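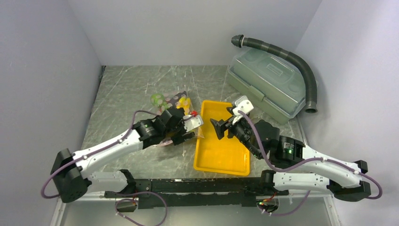
4. What the residents of Sunham expected from the racetrack license

When we began talking with people in Sunham about the plan to add slot machines to the old harness track, we supposed that the conversation would be mostly about gambling. A good deal of it was, of course, and we are grateful to everyone who was willing to talk frankly about family members and money. But the longer we sat in kitchens and at lunch counters, the more we heard about parking, bus routes, the price of a hotel room during the county fair, and whether the track restaurant would go on serving its Friday supper. We have tried in this section to give those subjects the room they were given by the people who raised them.

The material comes from two sources. The first is the mail survey described in Section 3, to which 1441 households replied. The second is a set of 32 long interviews carried out by Femke Brouwer and Negin Tabrizi, most of them in January, when the track is closed and its year-round staff have more time on their hands. The interviews were open-ended, and we let people wander, which made for slow transcription but (we think) for better evidence.

Owners of small businesses were the hardest group to sum up. Those within walking distance of the track tended to favor the license, though often with a condition attached, and the condition was nearly always food. Pimari, the company that applied for the license, had described an indoor dining hall in its first proposal and then left the size of it open in the second. Restaurant owners noticed this right away. One of them told us she could live with slot machines next door for the rest of her life, but she could not live with a seven-dollar buffet. Motel owners, who had no such worry, were a good deal more cheerful, and several had already priced new carpeting.

Figure 4. Two robot arms at a marble-patterned tabletop.

Workers at the track itself saw the matter differently again. We spoke with 13 of them, grooms and ticket clerks for the most part, and what they wanted to know was whether racing would still be there in ten years. Many had followed the case of Zevedero, where a similar license was granted and the number of racing days was later cut to 50 a year. They brought it up before we did. A clerk with a long memory walked Brouwer through the Zevedero calendar season by season, and her account agreed very closely with the published one.

Here our findings sit a little uneasily beside those of Figueiredo and Golestani, who argue that track employees judge a license mainly by the wages promised in it. Wages certainly came up in Sunham, and we would not want to make light of them. Still, the grooms spoke far more often about stable space and about the winter months than about hourly pay, and two said outright that they would refuse work on the gaming floor at any wage. It may be that the difference lies in the age of the work force, which is older in Sunham than in the towns those authors studied.

Opponents of the license were fewer than we had been led to expect, and gentler. Most belonged to one of three churches, and they were careful to separate their view of slot machines from their view of the neighbors who would play them. We return to their testimony in Section 5, where we take up the county's plan for sharing the tax revenue.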